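Lekota G2 two-finger gripper

Overview
The Lekota G2 is a parallel-jaw gripper for light robot arms, supplied by Pokent for bin picking, kitting and general bench work. Each finger is a jointed linkage, so the pads stay parallel as the jaws open and close.

Bin picking
Mixed parts in an open bin remain the usual trial for a gripper of this class. Flat perforated brackets are harder than solid blocks: they overlap, and a fingertip can enter a cutout and lift two at once.

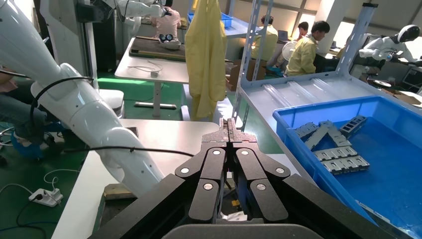

Cycle time depends mainly on how the parts lie. Pokent rates the linkage for 4,000 hours between services. Payload is 2 kg with standard pads. Opening and closing speed is set in the Varkura controller, in 13 steps.

Household chores
Trials at the Fonditz test kitchen in December covered dish stacking, sock sorting and towel folding. Rigid items were handled at roughly shop-floor speed. Cloth was slow, and folding needed an operator on standby throughout. The G2 is not sold for unattended home use.

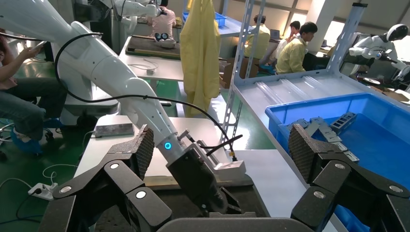
Can one arm fold laundry with the G2?
Small flat items only. Shirts and sheets need two arms and a separate vision package.

Supplied with
Gripper, 220 mm cable, standard pads, mounting plate, hex key. Controller sold separately.

Page revised 8 January 2019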